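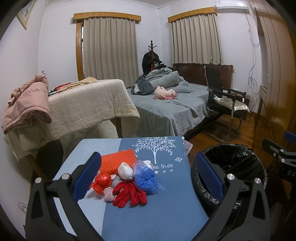 Notebook, hand-held gripper work, December 2023
Entry: house rules, second attempt

Spent the morning rewriting the collection rules, after finding that the old ones say "vary the objects sensibly" and leave it there. Ronja Solberg read that as "different colors." I had read it as "different shapes." Between us we produced a great many episodes that agree on very little.

What follows is the draft. Scribble on it, but please initial the scribbles.

1. Soft things are their own category. A knotted cloth, a tied plastic bag and a glove do not go in the log as "misc." We have 3237 episodes in the Tolen set and "misc" is the most popular object in it. Write what it is and its color. "Red glove" takes no longer to type.

2. Knots. If an item goes in knotted, log it as knotted. The Laslow annotators treated a bundled cloth and the same cloth laid flat as one object, and the grasp labels for it read like two people arguing. A knot gives the jaws something to close on, which is nice for the jaws and bad for anybody who wants to know how we do on cloth.

3. Translucent bags get a flag of their own (TR). I know. One more flag. But the depth estimate on clear plastic over a colored tabletop is a work of imagination and I want to be able to filter it out in one go.

4. Start pose: both jaw pads in view, open, pile between them. If you can see only one pad, back up and start again. Don't fix it in the first second of the episode and hope. I have watched those first seconds. They look like someone hunting for their glasses.

5. Check the screws on the gripper frame before a session, by hand, with the driver. Looking at them sternly does not count as a check. Initial the sheet.

6. Bins. Liner folded over the rim, every time. When a liner slides in partway through, stop the episode and mark it aborted. Do not reach in with your free hand to rescue it. There is a hand in the Hubmann set and it will be with us forever.

7. Printed table coverings are allowed. I went back and forth on this. Ronja's view is that real tables have trees and stars and bits of lettering on them and a policy that gets upset by lettering should find out early. Fine. But note the covering in the session header, and don't change it halfway through a block.

8. Bedrooms and other lived-in rooms: leave the background as it is. No tidying for the recording. A coat on a rack and a jacket on a bed are background, and we want background. What does need doing is the privacy pass, meaning framed pictures, mail, screens and anything with a name on it, and it is done by someone who did not record the session. Until it's done the files stay in the quarantine folder. I moved some early in May and got a deserved talking-to.

9. Heap size. The old rule had none. Proposal: items must touch or overlap at the start, and must all fit between the open jaws as seen from the start pose. Ronja wants a maximum height too. Parked until one of us finds the ruler.

Aborts: current form has a box for "reason" that fits one word. Most people write "bad." Asked for a bigger box.

Also to settle: whether Parnow's block cap of 3000 episodes includes aborted ones. Their document says "recorded," which covers both readings and commits to neither. Sent them 2 questions, got back a link to the document.

Next: print rules, tape inside the lid of the gripper case, take down the 7 older versions already taped there.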